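Print | E-mail
Reading time: 4 min
Last updated: Sunday, October 6, 2019

Ticket 721 -- drawer_open demos, sim set, grasps failing replay

Status: open, partial fix in

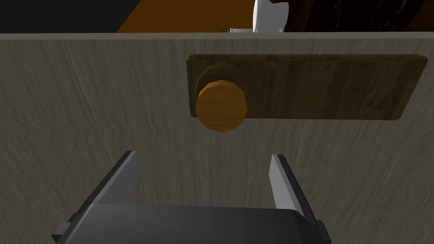 Drawer-open demos recorded fine but a big chunk won't replay. Operator drives the gripper in, closes on the knob, pulls, drawer opens, success flag set, file saved. Replay the same action list from the same start state and the fingers close and slip off. Wrist view is from the approach, fingers open, before contact. Knob is round-ish but faceted, sits near the left end of the brown backplate and dips just past the plate's bottom edge. Keep the facets in mind, they matter further down. Finger gap at that point is wide and the knob is a little left of the middle of it, so on close the left finger would get there first unless the operator corrects.

Setup
Gornard kitchen scene, drawer task only. Teleop through the Givitz bridge. Target is 200 usable demos for the batch. Randomized knob and front textures on, table clutter on. Everything saved as actions + start state, images rendered afterward on replay. So if replay fails we get no images and the demo is worthless to training.

Symptom
Replay check throws "success flag mismatch" on drawer demos. Door demos fine. Lever handle demos fine. Only the knob fronts. Same demo can pass once and fail next time, which it should not do if replay is deterministic. Supposed to be.

Log

-- First guess was the start state. Dumped joint positions at step 0 for a passing and a failing run of one demo. Identical. Not that.

-- Second guess, clutter. Thought an object behind the front was settling differently and bumping the arm. Turned all clutter off, reran. Still fails. Turned back on.

-- Control rate. Bridge was logging actions when they were sent, sim was applying them on its own tick. Sometimes 2 actions landed in one tick and the first got dropped. Never shows up live, operator just pushes a bit more. On replay it shows up as a short close, or a pull starting before the fingers are tight. This is real, see fix 1.

-- Fixed that, reran the failing ones. Better, not clean. Remaining failures all slip at the same moment, right when the pull starts.

-- Contact plot on the slips. Fingers landing on corners of the knob, not on the flats. Collision shape has the same facets as the visual one. If you land on a flat it holds, if you land on a corner the knob is basically a wedge and walks out of the grip. A tiny differnce in wrist roll decides it. Live you'd feel the slip (well, see it) and regrasp.

-- Swapped in a smooth cylinder for collision only, left the visual mesh alone. 6 of the worst demos now replay every time. Have not run the whole batch.

-- Tried raising friction insted of swapping the shape. Also works but then sloppy grasps pass too, and the policy learns sloppy grasps. Don't want it. Reverted.

Fix 1 (in)
Bridge logs the action as applied, stamped with the sim tick. Old files can't be repaired, the dropped actions aren't marked anywhere. Re-record those.

Fix 2 (in branch, needs a review)
Cylinder collision for all round knobs. Careful with old demos -- changing the shape changes contacts, so anything that passed before has to go through the check again. Do not mix the two in one training set.

Notes for whoever is on teleop
Line up the knob in the middle of the finger gap before you close. Don't close while still moving forward. After closing, wait a beat, then pull. Pull straight. If it slips and you regrasp, keep going and finish, but tag it "regrasp". We do want some of those, just not unlabeled. If you yank the drawer open by hooking the backplate, throw it out, even if the flag says success.

Also the success flag only looks at how far the drawer is out. Doesn't care how it got there. Seperate ticket.

Still open
- full rerun of the batch on the new collision shape
- is the Vigfúsdóttir scene using the same knob mesh? looked like it from the asset list, not confirmed
- Alex export script still expects the old timestamp field, will choke on new files. Workaround: pass the legacy flag, ignore the warning
- random textures: no sign they affect replay, but they were on for every failing run so haven't ruled out a reload hiccup. Run one pass with them off

Don't start training on the current folder. Leave ticket open until the rerun is through.

Print | E-mail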